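Elia Reversible Bucket Hat

Code 3730
Cotton twill outer, cotton lining
Sizes: S/M, L/XL
Sold singly or in packs of 12

The Elia is a wide-brimmed bucket hat for gardening, walking, fishing and general summer use. It is cut from washed cotton twill and has no wire or plastic stiffener, so it can be folded flat and put in a coat pocket or the door of the car. The brim is deeper than on our older Workneh hat and gives better cover to the back of the neck.

It can be worn either way out. The seams are bound on both sides and there is no inside label to cut off — the size is stitched on a small tab under the sweatband.

Fit

The S/M suits most people who take a 56 or 57 in a fitted hat. The L/XL is for 58 to 60. If you are between the two, take the larger. The cotton will draw in slightly the first time it is washed, and a hat that is tight when new will not get looser. To measure, run a tape round the head just above the ears and across the middle of the forehead.

There is no chin cord as standard. Two eyelets can be added for boat use, and a cord is supplied with them. Please ask for this when you order, as we cannot fit eyelets to a hat that has already gone out.

Washing

Wash at 30 with similar colours. Darker shades should go in alone for the first wash. Do not tumble dry. Pull the brim into shape while it is damp and dry it on something round, such as a bowl or a large jar. A cool iron is fine on the brim. The crown does not need ironing and looks better without it.

The hat is not waterproof. It will take a short shower, but in steady rain the brim gets heavy and drops. For wet days look at the Dirnport, which has a waxed outer and a narrower brim.

Ordering and delivery

Single hats are sent by Fededex in a padded bag. Packs are boxed and the hats are nested one inside the next. They may have a crease across the crown when you open the box, and this falls out with wear or a little steam from the kettle.

Trade orders go through Rhun Eynon. The minimum is one pack per colour, and sizes can be mixed within a pack. Clubs wanting a badge sewn on should allow an extra two weeks. Gwion Foulkes does the sewing himself and will send a sample before starting the rest.

We made 432 of the first batch and changed the sweatband after that. If you have one of the early hats and the band has started to roll, send it back and Alun Parri will put in the new type without charge.

Returns

Unworn hats can be returned within 28 days. We cannot take back hats with a badge or eyelets unless there is a fault.

Other styles

Baseball caps are listed on a separate page, along with children's sizes.

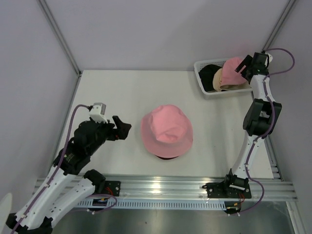
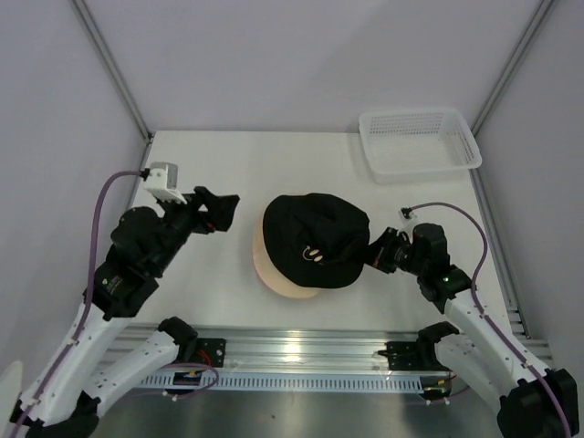 First picture: bucket hat in pink. Second picture: baseball cap in black with beige brim.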